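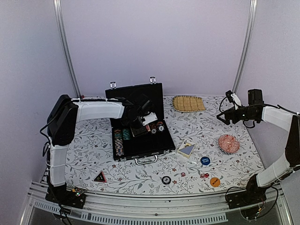

Nii Aidoo

I make the Rarkel two-arm teaching kit, and I wrote this page myself, so if it rambles you know who to blame. You get a pair of small white and black arms on an aluminum rail, with a matching pair of hand-held leader arms that you move yourself. Wherever your hands go, the arms on the rail follow. Do the task, save the recording, reset the table, do it again. That's the job!

I like poker sets for this. Chips and dice are small and slippery to grip, a latched case gives you a lid to think about, and the dealer-style buttons are flat enough to make you swear a little the first time you try to pick one up. If you can get a clean run out of a table like that, folding a towel will feel like a vacation (towels have their own problems, but still).

A few words on the leaders, which most people write to me about. The grips are sprung, so they open on their own when you relax your fingers. I went through a stiffer spring last year and hated it by lunchtime. The current one is soft enough for a long afternoon, and if you have small hands there's a shorter trigger in the bag that swaps in with two screws. The leader arms hold their own weight too – let go halfway through and they stay put.

Everything gets recorded through Bredarell, the software that comes with the kit. It saves joint positions and every camera together, and it lets you throw out a bad take with a foot pedal. I love the pedal. Before the pedal I was reaching for the keyboard with my elbow. The drive in the box holds 300 demonstrations at the standard settings, and you can plug in your own if you want more room.

Then the wrist cameras. A lot of people set them up once, never look at the feed, and find out later that half their takes are a close-up of one dark thing. Please look at the feed! When the wrist rolls over near something big, it can fill a good part of the picture and put the rest on a steep diagonal. I keep the wrist view open on a second screen while I drive, and I slow down when I lose sight of what I'm after.

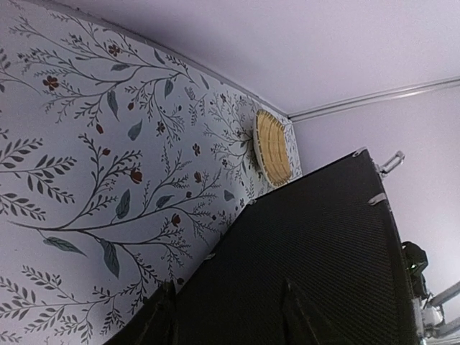

Rowena Talavera wrote in to ask if she could skip the wrist cameras altogether and teach from one fixed camera, as she'd been doing with her old Salazar arm. You can, Rowena. The kit records happily with any camera unplugged, and for big easy objects I doubt you'd miss them. For chips I'd keep them in. A fixed camera loses the fingertips whenever the gripper gets in its own way.

The full kit is $3,752 with both leaders, both followers, the rail, the pedal and the drive. If you already own Karley leaders they'll plug straight in, and the kit without mine is $3,000. Spare gripper fingers are $88 a set. Orders placed now ship in October, with the cables already labeled left and right.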